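Bench and Bowl Station Inspection, Messina hall
April 9, 2018
Checked by: Ghada Haddadin
Checklist version: 6

Marks: OK = no action. FIX = repair before the next session. WATCH = look again at the next inspection.

## 1. Tabletop

- [x] Surface clean, no sticky spots. OK
- [x] No splinters along the front edge. OK. Ran a dry cloth over it and the cloth didn't catch.
- [x] Finish intact. WATCH. The old polish is holding up but there are short scratches. They don't go through to bare wood. Leave them alone for now and don't use the Fluvero scouring pads on this table again.
- [x] Table does not rock. FIX. One foot is short. There is a folded card under it, which has been there since November. Needs a proper adjustable foot.

The bowls stay out on the table during inspection so they can be checked where they are used.
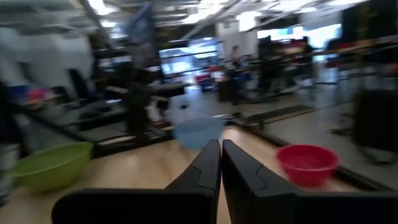 Can the plastic bowls be left on the table overnight?

They can, if they are empty and clean. Bowls that have had food or soapy water in them go to the sink first and then on the drying rack.

## 2. Bowls

- [x] Rims smooth, no chips. OK. Go around each rim with a bare thumb. Looking isn't enough, small chips hide under the roll of the rim.
- [x] No cracks in the base. OK. Held up to the window one at a time.
- [x] Sits flat when empty. OK for red and green. The blue one turns a little if you push it. WATCH.
- [x] Color not coming off on a white cloth. OK
- [ ] Old stickers removed. FIX. Glue from a Tramis price sticker is still under the green bowl. Warm water and oil should get it off.

Red and green get moved around more than the blue, so expect wear on those two first. If a bowl fails any line in this section, take it off the table the same day and write it in the book. Do not tape a cracked bowl. We had one taped last year and the tape held dirt. 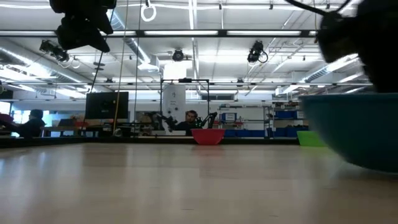 Replacements come in the Letusside order, and they take nearly 6 weeks, so put the request in when a bowl gets a second WATCH. Waiting for the FIX leaves us short. Color does not matter for the order, size does. Write the rim width on the slip.

## 3. Overhead and cords

- [x] All ceiling lights working. OK. No flicker after the first minute.
- [x] Glare on tabletop acceptable. OK. It is a shiny surface and always will be. Stand at the long side if it bothers you.
- [x] Nothing hanging low enough to catch a head or a sleeve. WATCH. Checked at standing height only. Someone taller than me should walk it.
- [x] Cords not rubbing on a sharp edge. OK
- [ ] Cords labeled at the top end. FIX. Two labels have fallen off and I couldn't match them from the floor.

I didn't use the ladder for this section. The ladder is due for its own check and should not be used until that is signed.

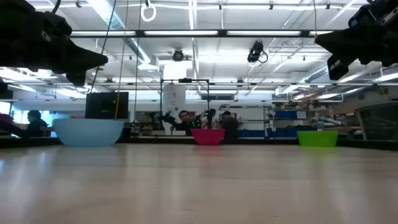 Last time the label line was marked OK and I don't think anyone went up to look. Please mark it "not checked" in that case. A blank or a "not checked" is fine with me, a wrong OK means the next person skips it too.

## 4. Floor and walkway

- [x] Floor dry. OK
- [x] Walkway clear on both long sides. OK
- [ ] Mat edges flat. FIX. Corner by the door curls up.
- [x] Exit door opens fully. OK

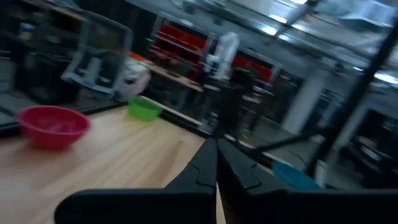
*Bowls on the bench, red-pink one nearer, green one farther back.*

## To do

1. Adjustable table foot.
2. Glue off the green bowl.
3. Cord labels, after the ladder is signed.
4. Mat corner.

Copy to the book and one on the door. G. Haddadin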